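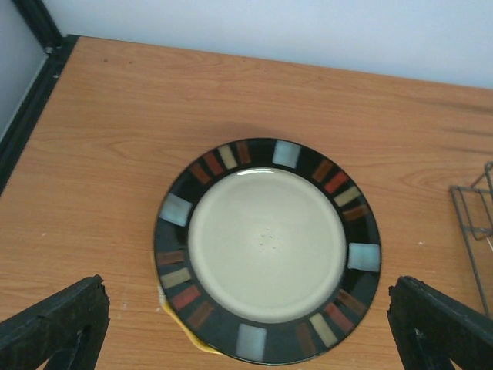 *Slide 1: black-rimmed plate with pale blue squares, a few crumbs in the middle.*

**Opening (don't rush)**

Hello Wollthorpe! I'm here to talk about telly talent shows, and why I still watch them after all these years. Hands up who's ever voted. Keep them up if you paid for it. Yes, me too.

**The Stiketti years**

Start with the first series of Stiketti — 11 acts, one very wobbly stage, and a phone line that packed up halfway through the final. The winning margin was 300 votes. I rang four times, so I feel I did my bit.

Then say how the auditions worked. They saw 1,816 people that spring and you only ever met the ones with a sad story or a daft hat. (Pause here, someone usually groans.)

Next slide. 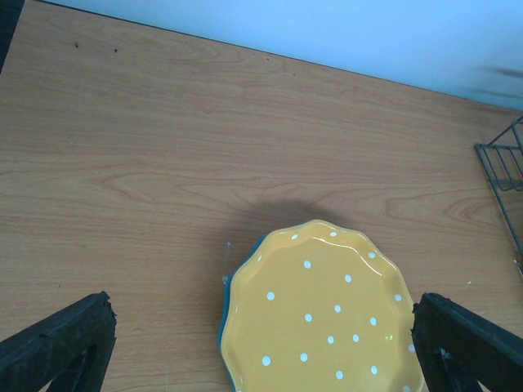

Shboul fans always write to me at this point, and one put it like this: the judges were never the draw, it was the band, and when the band went the show was finished. I half agree. I'd still have kept the grumpy judge on the end, the one who did the sighing.

**When the panel changes**

- Cloren swapped all its judges in one go. Big mistake, I think!
- Shboul did it one chair at a time and people hardly minded
- play the clip if the sound's working, otherwise do the sigh myself

My own go at it: I queued with 500 others for a regional heat, sang half a chorus and got a polite "thank you". Tell the bus bit if there's time — skip it if we started late.

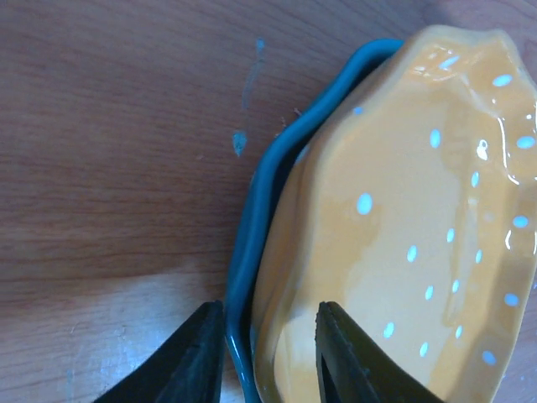
*Slide 3: teal and orange-yellow baking dish, blue marks on the wood beside it.*

**Questions**

Ask them who they'd put on a panel now. Write the names up on the flipchart. Tea's at four.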